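Hand-Held Gripper Pair for Recording Household Pick-Up Tasks

Project report, Heltham robotics project course
Benedek Somogyi, Corina Koller
August 2019

1. Purpose

The project set out to record two-handed pick-up motions without using a robot during the recording. A person carries one gripper in each hand and does the task. The position of each gripper is worked out afterward from the markers on it, and the resulting paths are passed to the Hegyi planning software used in the course. The report covers the hardware, the recording procedure, the marker tracking and the results. Playback on an arm was outside the scope and is left to next year's group.

2. Hardware

Each gripper consists of a handle, a trigger linkage, a two-finger jaw and a marker cube. The jaw has a black pad on the inside. The first version, called Nomcombe in our notes, carried one flat marker plate on top of the handle. The plate was lost from view whenever the wrist turned far enough, and most tidying motions turn the wrist that far. The second version, Clolwood, replaced the plate with a cube carrying markers on several faces, so that at least one face stays readable through a normal turn of the hand.

The cube edge is 50 mm. A 40 mm cube was also printed and was easier to carry near furniture, but its markers dropped out at arm's length and it was not used for the final recordings.

Jaw opening is read by a small sensor in the linkage – the only powered part of the gripper. Its cable was first routed along the top of the handle, where it crossed the front marker face. It now leaves from the underside.

3. Recording procedure

Recordings were made in a furnished room instead of the lab. The lab benches are all one height, and the paths recorded there in May were too alike to be useful. The task was tidying: pick up an object, carry it to a second place, set it down, release.

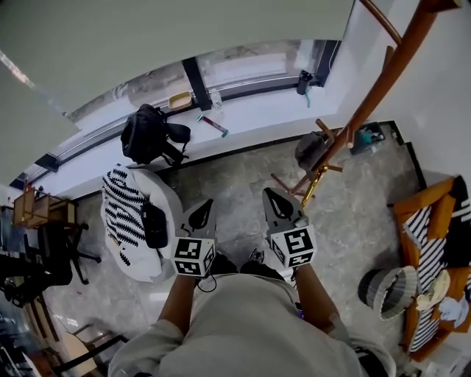
Each run began with both grippers held out in front and pointed forward for a short still period. The software uses this period to fix the starting position of each cube relative to the head camera and to zero the jaw sensors. Runs without a clean still period were discarded at once and repeated. The operator then worked through the task at a normal walking pace and ended in the same pose.

Two rules were added after the first set of runs. The operator does not bring one gripper across in front of the other, and does not reach behind the body. Both motions hide a cube completely, and the tracker can't recover the path in between.

4. Marker tracking

Every marker has its own number, and the left and right cubes share none. Early on we printed both cubes from the same sheet, and the tracker swapped hands whenever the grippers came close together. Reprinting the right cube fixed it.

When two faces of a cube are readable, the software solves for the position using both. When only one is readable, the result is noisier, mainly in tilt, and a smoothing filter is applied. Gaps shorter than 7 frames are filled by interpolation. Longer gaps split the run into separate segments.

5. Results

The final set contains 1,244 segments. Tracking was steady when the hands were in front of the body between waist and chest height. It was weakest near the floor, where the operator bent forward and the forearm covered part of the cube. Strong light from windows also caused losses by washing out the white squares. Matte paper reduced this but did not remove it.

The jaw sensor drifted slowly over a long session. We now zero it at the start of every run, and the drift within one run is too small to matter for pick and release timing.

Soft objects remain a problem. The pads hold cloth well, but the jaw reading alone does not show whether cloth has been gripped, as it closes almost fully either way. These segments were labeled by hand.

6. Remaining work

The trigger is stiff and tires the index finger. A longer lever has been drawn but not printed. The cube is held on by two screws that loosen with use, and a loose cube spoils the calibration without any warning from the software – a check for this should be added before more data is recorded. Print files, the marker sheets and the calibration script are in the project folder under Clolwood. The Nomcombe files are kept there for reference only and do not fit the current handle.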